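Public interest in space science has rarely been higher, and the institutions that conduct it should be pleased. The Temthorpe Observatory Trust is pleased. It is also of the view that the way results are announced has fallen behind the way they are obtained, and that the gap is beginning to cost the field some of the goodwill on which it depends.

The case of Desel is instructive. When the first signals from that small, faint star were released, the notice ran to two paragraphs and used the word "habitable" in both. The paper behind it made no such claim. It reported a dip in brightness, seen on five occasions over 28 months, and offered a planet as the likeliest cause. Within a day the planet had oceans. By the end of December it had weather.

The authors of the paper were careful people and their work has stood up well. The fault lay in the space between the paper and the public, where a cautious sentence was shortened until the caution fell out of it. Corrections were issued, but few outlets carried them, and visitors to our evening sessions still ask when a probe will be sent.

The Lulura survey has shown that another course is open. Its team publishes each candidate with a plain statement of confidence and a list of the other explanations that have yet to be ruled out. Of the 9 candidates in its first release, 2 were later withdrawn. The withdrawals were announced on the same page, in the same type size, as the original findings. Attendance at the survey's public talks did not fall. If anything, the questions from the floor became better.

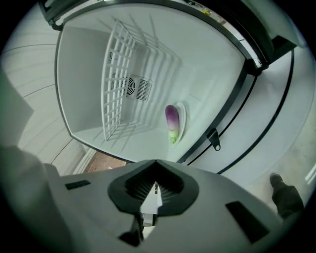

It may be objected that such a practice is slow, and that funding bodies want headlines. The Trust has some sympathy with this. Telescope time is expensive, and a project which is never heard of is seldom renewed. Yet the Björklund Fund, which supports a good part of our own spectrograph programme, has asked for fewer press notices in its latest terms and for fuller ones. Other funders would do well to consider the same wording.

We therefore propose that member observatories agree a common form for the announcement of new objects. It should state what was measured, by which instrument, and what further observation would be needed to settle the matter. It should be written by someone who has read the paper, and approved by someone who wrote it. The Trust will adopt such a form for its own notices from the coming season, and will make the draft available to any observatory that asks for it.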